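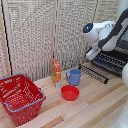
Bench layout, arm over the rack.

Filed under: Arms & Grippers > Faults and Safety

kistetti_bench
Looking for ideas on a protective stop. The job is clearing the table: mug and bowl go in the dish rack, cereal box goes in the basket. Box and bowl are fine. The mug faults on the way down to the rack, always in the last bit of the descent. Controller says force limit exceeded on the tool. Limit is 100 N. I ran it 21 times on Sunday and got 3 stops, all on the mug. One of them bent a tine before it tripped, so I'd like to sort this before I bend any more.

Payload is set, tool centre point was redone in January.

dunmore
What's the descent speed? And is the rack fixed down or just sitting there?

kistetti_bench
400 mm/s until it's over the rack, then it's meant to slow down. Rack is just sitting there.

dunmore
Then I'd start with the rack. It's on an angle to the table and it only has to creep a little before your place pose is on top of a tine instead of between two. Clamp it or put stops against the feet.

Ott Org
I don't think it's the rack. If the rack had moved you'd get a fault every run after that until somebody pushed it back, and he's getting good runs in between. Look at the grasp. A mug with a handle can twist in the fingers if they close on it off centre, then the handle sticks out and catches on the way in. Which way is the handle facing when you pick?

kistetti_bench
Toward the cereal box, so away from the rack. I set it by hand each time and I'm probably not that careful.

Ott Org
There you go. Mark the table with tape and run it again.

dunmore
Tape won't hurt but I've had a rack shift on one run and get knocked back on the next. Plain wood top, light rack, nothing holding it. I wouldn't rule it out.

sovel_mike
Whichever it is, 100 N is too high for this. You're putting a plastic mug in a dish rack. It bent a tine before it stopped, so think about what it does to a finger. Bring the limit down and only raise it if you get false trips.

Ott Org
Lower it too far and it'll trip on its own acceleration at 400. He'd have to drop the speed first.

sovel_mike
So drop the speed. Who's in a hurry to put a mug away?

antunes
Check that the slowdown really happens. We had the same fault and the slow zone was set in the base frame, then the table got moved and no one updated it. The arm was hitting the rack at full travel speed. Log the tool speed at the moment of the stop.

kistetti_bench
Okay, logged it. Tool speed was still 400 at the stop, so antunes is right about the zone at least. It ends above the rack and never covers the last part. I've fixed that, clamped the rack and taped a mark for the mug handle. Going to lower the limit after I see a few clean runs.

dunmore
You've changed three things at once, so you won't know which one it was.

kistetti_bench
True. I'll take the clamp off later and see.

sovel_mike
Leave the clamp on. And do the limit now, before the clean runs.

Comments (3)

tronia_user: Same fault here with a bowl. Slow zone was fine on mine, worn finger pads.

rlk: Did you ever take the clamp off?

pfenn: Bent tines can be pushed back with pliers but do it slowly, the coating cracks.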